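Subject: Re: [papercraft-home] Getting paper to sit flat on a painted wall
From: Ecaterina Sandu
Date: 2026-02-17 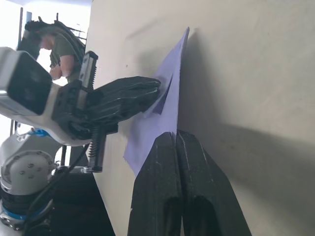
Hi Hubert, and hi everybody,

Okay, I have opinions on this one! I put lavender paper up on a cream wall, the light kind that's almost gray on a cloudy day, and I made pretty much every mistake you can make with it, so let me save you a few.

Hubert Malinowski wrote:
> I'm redoing the little hallway outside my craft room and want
> big sheets of colored paper straight on the wall, no frames.
> The wall is plain off-white paint, nice and smooth. I tried two
> sheets in November and both of them came away at the top within
> a week. Also I got a crease in one right by the edge and now it's
> all I see. Do I need a stronger tape? Wiroj told me to use paste
> but I rent, so no paste.

Stronger tape is how I lost a patch of paint in my last apartment, so please don't. What was your wall like when you put the sheets up? Mine felt clean, and then I ran a damp cloth over it and the cloth came back tan (I live with somebody who fries everything). Wipe it, let it dry overnight, then try the same tape you already have before you go buy anything.

The other thing is where the tape goes. I used to put a dab in each corner and call it done, and the long edges would bow out as soon as the heat came on. Now I run a strip along the whole top edge and short pieces down the sides, all on the back. I like the Stuvel removable kind. Danuta swears by Zumby and says mine is overpriced, and she may well be right, but I bought 12 rolls on clearance so I'm going to be a Stuvel person for a good long while.

For the crease: it really does help to hold the sheet in two places while you're placing it. I keep one hand low on the paper and work with the other one up by the edge, pushing very lightly. If you shove at an edge that's already touching the wall, it folds over on itself, and on a pale color like lavender the fold shows up as a darker purple and you'll see it from across the room. If it starts to buckle, stop and peel back to the last flat part. Don't try to smooth it out from the middle! I know it's tempting.

A crease that's already in there you can mostly get out. Lay the sheet face down on a towel, put a plain sheet on top, iron on low with no steam, a few seconds at a time. Then leave it under some heavy books. Mine still has a faint line but I hung it with that end down behind the shoe rack.

Also, check it with the hallway light on before you press everything down. A lamp off to one side picks up every little ripple, and I'd much rather find that out while the tape still lifts.

Afshin, didn't you do your stairwell this way? I remember you had trouble with the color fading and I never heard what you ended up doing about it. My sheets get sun in the afternoon and I'm a little worried.

Hubert, tell us what color you picked!

Ecaterina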